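Subject: Re: [makers-list] Anybody going to the Verbeke open day?
Date: Thursday, June 11, 2026

On the makers list, somebody wrote:

> Has anyone here been to one of the open days at Verbeke? I have been
> meaning to go ever since the one in January sold out before I got my
> act together. I mostly want to know if you get to stand near the
> robots or if it's all slides in a lecture room. Also is it worth the
> drive, and can you bring a kid? Mine is nine and takes everything
> apart.

Yes! I went yesterday, so you're getting this while I still have my visitor sticker on my jacket.

To your first question, there were slides, but only for the first 16 minutes (I had one eye on the clock, I admit it, I wanted to see arms moving). Then they took us straight through to the floor, which is one big bright room with a concrete floor and cables going everywhere. You have to watch your feet. They let us stand a lot closer than I expected, and they were very nice about all the pointing and the "what's that bit for?"

The group I was most curious about is the one doing the Fositura project, which is the cloth one. If you've ever tried to get a machine to deal with fabric you know why I wanted to see it. A box is a box from every side, but a sheet sags and creases and is never the same shape twice. I do some upholstery on the side and I stood there mentally cheering for the thing. They use grippers with rough black pads, and being me I asked if I could touch one. I could! It feels a bit like the stuff they put under playground swings.

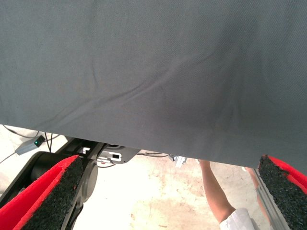

Gray twill between the fingers, with human hands helping out underneath.

I asked why twill and got a long and really good answer about weight and stretch that I only half followed. Short version, it has enough body to hang nicely but it still wrinkles like real clothes do. They had tried a shiny lining fabric over the winter and gave up on it. Anyone who has sewn with lining fabric will feel for them.

The other half of the afternoon was small parts, under the name Gestness. Two arms, and the job is putting little metal pieces where they belong. One of the engineers drove for a while and talked us through it, and you would not believe how quiet a group of grown adults can get over a gear. I caught myself holding my breath.

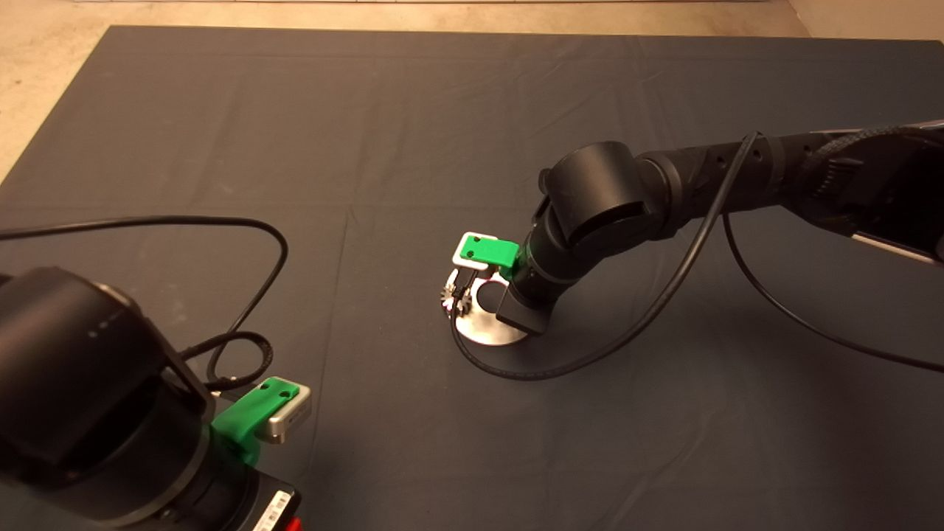

What I liked was how open they were about the slow parts. I asked how many tries they had logged on that one job and the answer was 297, and then she laughed and said please don't ask how many were any good. Lining things up is the whole trouble. Your own fingers feel when a part is sitting a hair crooked and you wiggle it without thinking. Getting an arm to do that wiggle is somebody's full time job over there, and I came home feeling a bit proud of my hands.

Now the practical stuff. Parking is in the Reneno lot across the road, and it's free if you give your plate number at the desk, which I forgot to do and had to run back. Coffee was decent. The cookies were gone by the time my group came out, so try for an early slot. Closed shoes are required and they do check, a guy in sandals got loaned a pair of terrible rubber clogs. The sign-in sheet had me down as visitor 124 and I was in the second to last group, so it's busy but not a mob scene.

Kids: they told me 9 and up with an adult, so yours just makes it. There's a side table with old joints and housings you can unscrew, and I think you may have trouble getting your kid to leave it. Bring a snack though, there's a fair bit of standing.

The drive was an hour and a half for me each way and I'd do it again. They're planning another one in the fall but the date wasn't set when I asked. If a few of us want to go together I have room for three in the car, four if nobody minds sitting next to my toolbox. Write me off list.

One question back to the list: does anybody know where to buy grippy rubber sheet like those pads in small amounts? I want to try some on my webbing stretcher, and the only place I've found so far wants me to buy a whole roll.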